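Progress report to the Destlow Fund, second period
Submitted by Tracey Wragg, 2023-01-09

**Project:** Nallolitz, a settings and theming add-on for older Android tablets
**Grant contact:** Shirley Bellamy

## Where we are

Version 2 of Nallolitz went to testers at the end of September and has been the default download ever since. It runs on stock Android 8 through 12. Android 13 starts up but the status bar module crashes on rotation, so we have left it marked as unsupported on the download page.

Work finished in this period:

- Per-app font size and screen density
- Quick settings tile editor, including tiles wider than one slot
- Backup and restore of all preferences to a single file
- Removal of the old root helper. Nothing in version 2 needs it
- Translation files moved out of the main code, so a translator can send a fix without building the app

The navigation bar rewrite was planned for this period and is not done. It depends on the new overlay code, which took five weeks longer than I had put in the plan. I have moved it to the next period and dropped the animated lock screen to make room.

## Testing

We had 108 testers signed up by the end of the period. They filed 39 bugs against version 2, and 31 of those are closed. Of the eight left, three are the Android 13 crash reported in different ways, and two need a tablet model we don't own.

The Branunthorpe library is using the add-on on its public tablets. Staff there asked for a way to lock the settings screen with a PIN. This was not in the grant plan, but it was a small change and it shipped in 2.1.

Downloads of version 2 stand at 1,222. Please read that as downloads only. The app does not report back, and we don't plan to add that.

## Spending

We spent $800 on used test tablets and replacement batteries, all from the equipment line. Nothing was spent on travel. The hosting bill was paid from our own account and is not claimed.

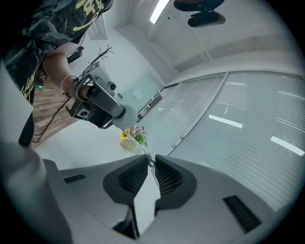 The contract with Zakaria for the security review is signed but no work has been billed yet. Their start date moved to next month. If the review goes past the end of the grant, I will ask for the money to be carried over, and I would send that request before the invoice comes in.

## Next period

1. Navigation bar rewrite
2. Android 13 crash
3. Security review and any fixes that come from it
4. User guide, currently a draft with no section on backups

Shirley asked in her last email if the source for the overlay code could be released as a separate library. It can, under the same license. I would want to do it after the review.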